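Packing and sorting with slatted crates and clear bags

Slatted plastic crates are sold for fruit, but they do a good job in a laundry, a shed or a hall storeroom as well. They stack, they let air through, and you can see roughly what's inside without lifting anything down. The notes below cover how to choose them, how to pack them, and what to do with the plastic bags that always end up beside them.

Choosing a crate

Look at the gaps between the bars first. If a pen drops through, so will screws, pegs, batteries and most craft supplies. Wide gaps suit potatoes, shoes, extension leads and rolled towels. Anything smaller needs a bag or a liner.

Pick the crate up by one side and give it a light twist. A thick rim holds its shape. A thin one bows outward when full and won't sit properly under the next crate.

Buy all your crates in the same size. Mixed brands rarely nest. We use the Gernico stacking crate in the garage and the smaller Kivi ones under the bench, and they don't fit each other, so they stay in separate stacks.

Dark crates hide scuffs and dirt. Pale ones are easier to read labels on. A strip of white cloth tape along the top rail solves that for the dark ones, and marker wipes off it with a bit of methylated spirits.

Clear bags

A clear bag inside a slatted crate gives you the best of both. Small things stay put and you can still see them. Use the heavier bags if you can get them, as the thin produce type splits at the corners after a few trips.

Smooth each bag flat before you put it away. Lay it on the bench, push the air out from the closed end with your forearm, fold it in three lengthwise and roll it. Sixteen rolled bags fit in an ice cream container with the lid on.

Don't bag anything damp. Garden gloves, sponges and swimming gear should go straight into the crate, where the air can get at them. Keep plastic bags well out of reach of small children, including the ones waiting to be folded.

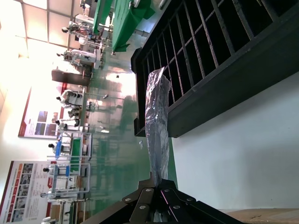

A crumpled clear bag up against a black slatted crate. Flatten and roll bags like this before they go back into storage.

Packing the crate

Heavy things go in first, spread across the base. Stand bottles and tins upright along the sides and fill the middle with soft items. Stop about a hand's width below the rim if another crate is going on top.

Leads and cords should be coiled and tied before they go in. Loose ends work their way through the slats and catch on the crate next door. Old bread bag tags are fine for thin cords, and a strip of hook-and-loop tape is better for thick ones.

If you're packing for a stall or a display in a hall, keep one crate for the table things only: cloth, clips, tape, scissors, signs. Pack it last and unpack it first. Fold the tablecloth with the outer side in so any dust ends up on the underside.

Five crates is as high as we'd stack at home, and fewer if they're full of jars.

Protecting the bench and floor

Crates have hard corners and they mark timber. Lift them — don't drag them — and put an old towel down if you'll be sliding them back and forth while you sort. Felt pads stuck to the base help on polished floors, but check them every few months for grit.

Light scuffs on a sealed wooden bench often come out with a damp cloth and a small dab of bicarb soda. Rub with the grain, wipe off and dry straight away. Test a corner first. Deeper scratches need a wax filler stick in a matching colour. Usutia makes a decent one.

Cleaning

Hose slatted crates outside and go along the bars with a dishwashing brush. Leave them upside down in the shade to dry, as long spells in full sun can make plastic brittle. For sticky label residue, rub in a little cooking oil, wait eight minutes, then wash with hot soapy water.

Do the lot once a year. November suits us, before the Christmas boxes come down.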